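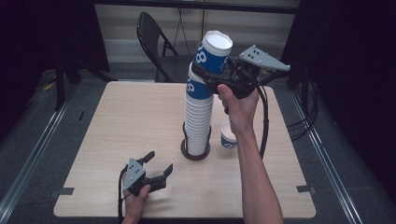 Cup unstacking at the Brerncombe bench, with the right-hand gripper on the top cup.

May 22, 2018

Hi Adelino,

You asked for something a bit longer than my usual two lines, so I'm putting it all in one place. The big news since January is that the hand-held grippers are in daily use! We have 2 finger sets to compare, the Saavedra pads and the Bindstead ones, and the plan is still up to 500 recorded grasps with each before we pick a set for the arms.

Paper cups were Ulises Ibarra's idea and I grumbled at first, but they're a great test. They're light, they squash if you look at them wrong, and when they're nested the top one likes to bring its neighbor along. With the Bindstead pads I dented 31 cups in the first week (my hands, my fault, mostly). The Saavedra pads are softer and I like them a lot more, though they pick up dust and I end up wiping them down between runs. 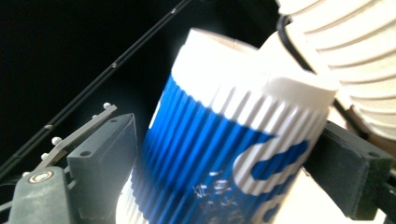

The wrist view has been the other surprise. I'd been judging grasps from the head camera and calling a lot of them good, and then I'd go back through the close-up footage and find the cup sitting well off straight between the fingers. So we now score from the wrist first and only go to the head view when we need to know what the other hand was up to. It's slower – I won't pretend otherwise – but Ulises and I disagree a lot less over the scores.

Some things are still bugging me. White cups under our lights blow out badly at the rim, so I want to try a lower exposure before we record much more. The cables also drag on the wrist after an hour or so, and I've asked Pestex for a lighter one but haven't had a quote back yet.

Money is fine. We're under on parts and a little over on hours, all of it the rescoring. If you're okay with it I'd like to move what's left in parts over to cover 4 more weeks of Ulises's time. Let me know and I'll send the form over.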